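Ticket 1515: transcript missing under campaign collectible stories
Site: Barndale (politics and culture desk)
Player: Foluvard
Opened: 2023-01-21
Status: Resolved

Reported problem

The "Show transcript" button opens an empty box on our video story about the crowdfunded city council bobbleheads. The video plays fine and the captions show up. I tried 3 browsers on my laptop plus my phone, same thing everywhere. This series has readers who only ever use the transcript, so I'd love to get it back up before the next part goes live!

Log

Reply from support: Thanks for such a clear report! Could you open the story in the editor and tell us how long the transcript field is, and whether the text was pasted in or uploaded as a file?

Reply from Barndale: Pasted in. It's some 500 words, so pretty short. Older stories from December still show theirs, and those were all uploads.

Reply from support: Great clue, thank you. We copied your story to a test page and got the same empty box on the first try (always a good feeling). Next we cut the text in half, then in half again, and the trouble is in line 40. There's a curly quote there, right before the nickname of one of the bobbleheads, that came over from a word processor with a hidden character stuck to it. Foluvard reads that character as the end of the transcript and then throws out the whole thing.

Reply from Barndale: Wow, one quote mark! I retyped the line by hand, saved, and the transcript is back. The second story in the series had the same problem and the same fix worked. One more thing while I have you: the related video tile under the story has lost its caption.

Reply from support: Found it. The Tichý theme hides tile captions when the transcript box is empty, so both should come back together once you clear the page cache.

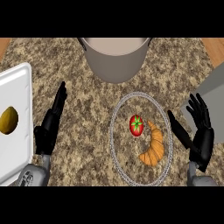
Related video: a large pot on a granite countertop (computer rendering)

Reply from Barndale: Cleared the cache and it's all there, transcript and caption both. Love it, thank you so much!

Reply from support: Wonderful! Until the next player update, please use "Paste as plain text" for transcripts. Closing this one.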